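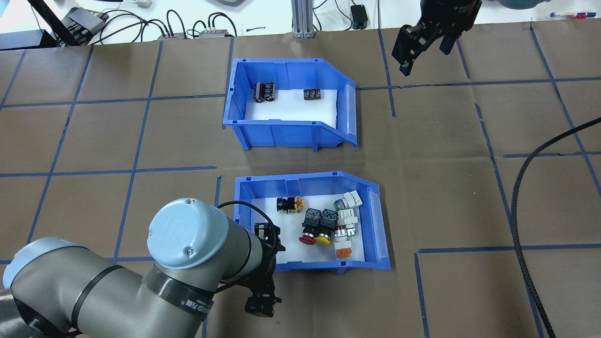 Roswitha Gruber wrote to the newsletter to ask why a switch with its contact block attached should be kept apart from a capacitor, when both come out of the same cabinet and both go back to it at the end of the day. Her letter also asked whether the blue bins now in use at Kutside are meant to replace the drawers, or only to hold parts while they are being sorted.

The Parts Store is grateful for both questions and is pleased to answer them in this issue.

The blue bins do not replace the drawers. They are sorting bins, and parts stay in them only until they have been identified, checked against the stock list and returned to their proper location. The drawers in the Drorklow cabinet remain the permanent home of all small electrical components. Members of staff who find a part in a bin should therefore assume that it has not yet been checked, and should not take it for use in a build.

As to the first question, push buttons and selector switches are sorted separately from other components for a practical reason. They are bulky, they have projecting caps and bezels, and their contact blocks can hide smaller parts that slip in beneath them. Capacitors and small board components have leads that bend easily under a heavier item. Under the new arrangement, operator controls of every color and pattern go together in one bin, and capacitors, relays and similar parts go in another. A part that fits neither description is placed in the tray marked Unsorted at the store counter.
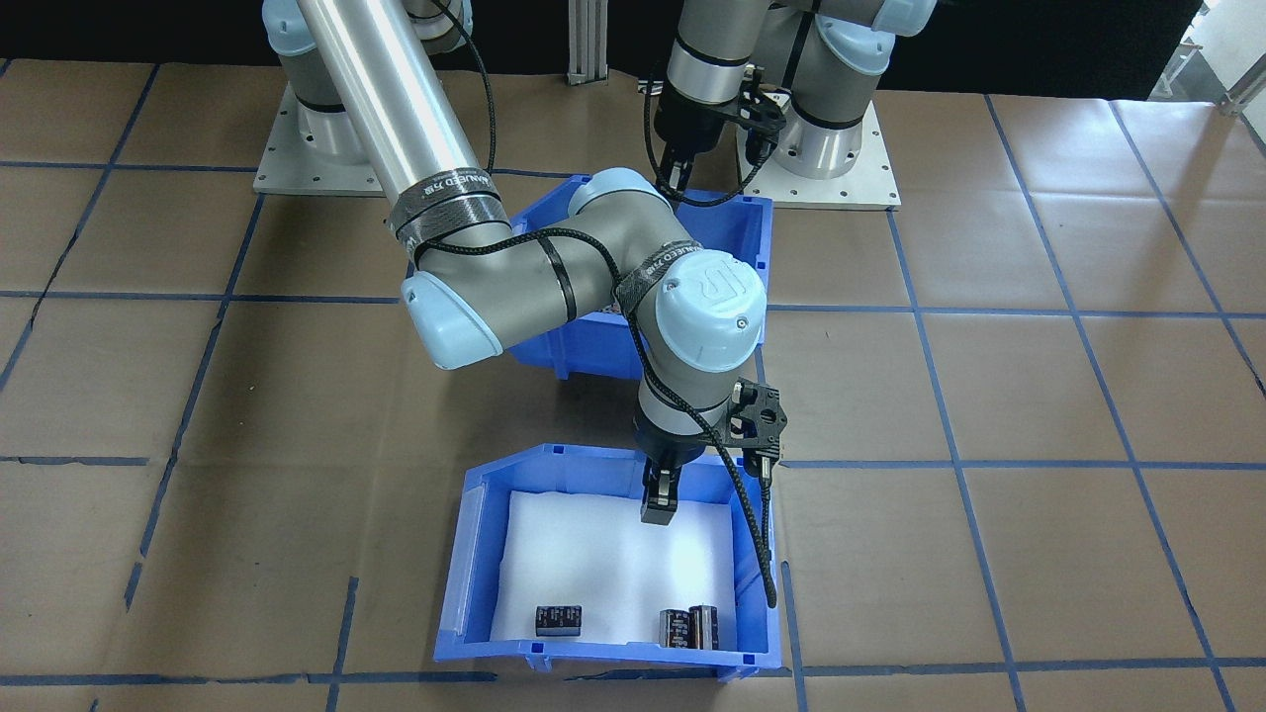 The stock list itself has been shortened. Before the June review it contained many duplicate entries, a good number of them for the same button listed once by color and again by supplier code. It now runs to 146 lines. Each line gives the description, the drawer number and the lowest quantity that should be on hand. Where the old Dreßler catalog numbers are still printed on bags and boxes, they may be left in place, but they should no longer be used on request forms.

Staff are asked to observe the following when using a sorting bin.

Stand capacitors upright where their shape allows it, toward the inner wall of the bin.

Keep each switch together with its contact block. Do not separate the two in order to save space.

Leave room on the bin floor. A bin filled to the front lip is difficult to check, and small parts may roll out.

Use a white liner in every bin. Dark parts are far easier to find against it, and a soiled liner can be replaced without washing the bin. Liners come in packs of 50 and are kept on the lower shelf by the counter.

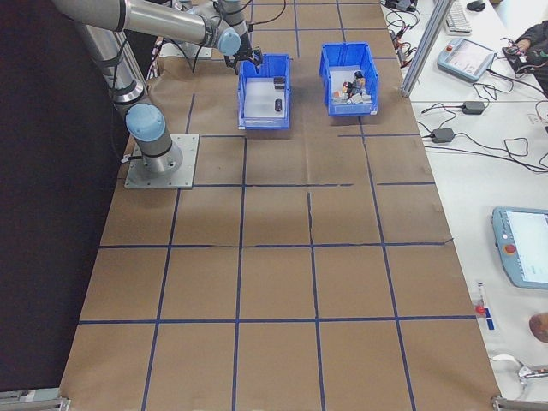 Two blue bins side by side on the papered table.

The brown kraft paper on the sorting table should be left down between sessions. It protects the surface and is to be changed when it tears. Please do not write part numbers on it – notes made in this way have been lost when the paper was changed. The blue tape that divides the table into squares should also be left as it is. Anyone who finds a strip lifting may press it back down or report it to the store.

A further 100 bins have been ordered from Vurkix in the same color. They will be shared among the workrooms according to need, and supervisors who expect to require more than a few should say so before the delivery is divided.

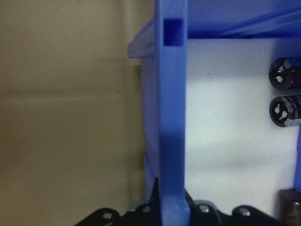
Bins should not be stacked one on top of another while they contain parts, whether or not the upper one appears to sit firmly. Empty bins may be stacked on the rack. A bin with a cracked lip or side wall should be handed in at the counter and not repaired with tape.

The revised stock list takes effect in September 2018. Printed copies are available at the counter, and questions about individual drawer numbers may be left there in writing.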